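About Vindska

Hi, and thanks for clicking through! I'm the person behind Vindska, which is a grand name for one desk, two monitors and a lot of browser tabs. I check things for a living. Someone sends me a video, a photo or a screenshot of a post, and I try to work out where it was taken, when, and whether the story attached to it holds up.

I started in April five years ago, after a long stretch on the night desk of a regional paper. We kept getting clips from conflict zones and had maybe ten minutes to decide on each one. I hated that. I wanted the whole afternoon – sometimes the whole week – to look at the shape of a hill or the lettering on a shop sign, and now I get it.

Most of my work is open source research for newsrooms and small rights groups. I geolocate footage, trace who registered a company, follow cargo ships around and build timelines out of public posts. My longest job so far was the Quinlan archive, which ended up at 2079 clips, of which I could place 1060. The rest are still sitting in a folder and I still poke at them on slow days.

I work from home, in the back bedroom and wherever else the laptop ends up.

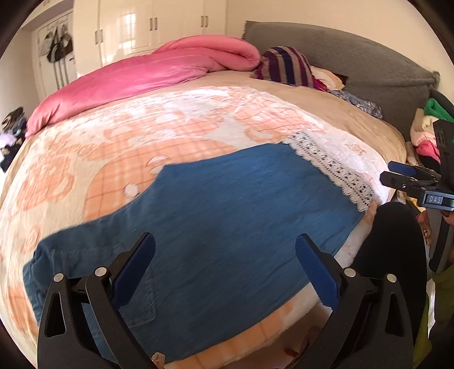
Blue and lace on the bed, home base

People ask about tools, so: satellite imagery, ship tracking sites, map archives, and Susena, a little script I wrote to keep my notes and links in order. It's ugly but it saves a copy of every page I look at, with the time, so an editor can follow my steps later. If you'd like it, just write and ask. I also run a beginners' course called Parnilell, five evenings online, small groups, plenty of homework (sorry!).

A few things I don't do. I don't look up exes, neighbors or job applicants. I don't buy leaked data. I don't publish the names of private people who just happened to be standing nearby with a phone. And if I can't confirm something, the report says so, even when the deadline is horrible and everybody wants a yes.

Vindska is paid for by client work and course fees. I take no money from governments or political parties, and there's a list of past clients on the Work page, minus the ones who asked to stay off it.

Corrections go to the address on the contact page. I read them all, and I put fixes at the top of the report where you'll see them.

Page last updated 2024-10-04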